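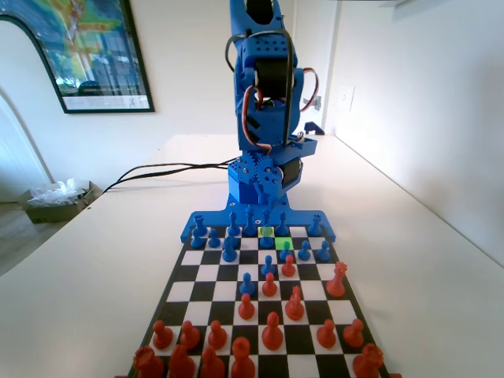
Mum reckons you should never shift a pawn on the edge until you've castled, and she rang specially to tell me so. Fine. Noted. I shift them anyway and then spend the whole middle of the game sorry about it.

May 2022, late, should be in bed. Blue bits still out all over the board – pawns everywhere, one gone right up the middle, as usual I push the middle one and then have no plan. Must learn ONE opening properly. Have the library book, 223 pages, am on page 7. Renewed it twice already.

Club at Gomley again if the rain holds off. Lost five there last time, five! and to a kid in footy boots. He just sat eating chips and took my rook. Petrol money plus a gold coin for the tea, can't complain.

Must remember:
knights out before bishops (why do I forgot this every time)
stop bringing the queen out early
ring Yau's re the clock, they've had it since November and not a peep

Looked at the nice set in Provotitz's window, $300, no. Lovely weight to the pieces though, felt on the bottom. No. The car needs tyres. Maybe if I sell the old bike.

Played through one game from the book after tea, got lost somewhere past the knight swap and had to go back to the start. Second go better. I think I see why he leaves the bishop home so long – keeps that corner covered. Will try it at Gomley and probbaly lose a bit slower.

Bins out. Bread out of freezer. Bed.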